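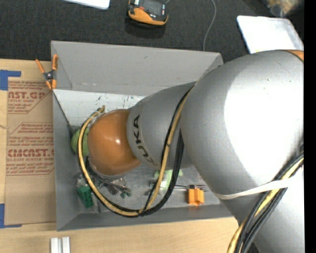

Figure 3. KUKA arm with its wrist over the grey bin.

4.2 Listening sessions

We asked our listeners to come back in October, when the room at Zikenholm was free again, and to sit wherever they felt most at home (most of them went for the old sofa, bless them). Each person heard 25 short passages of music through the Tsuji bookshelf speakers, first on the floor stands and then on the shelf. Noguchi and Azevedo had warned us that bass notes near 40 Hz would seem fuller on the shelf, and our listeners very largely agreed, though several found the voices a little muddier there.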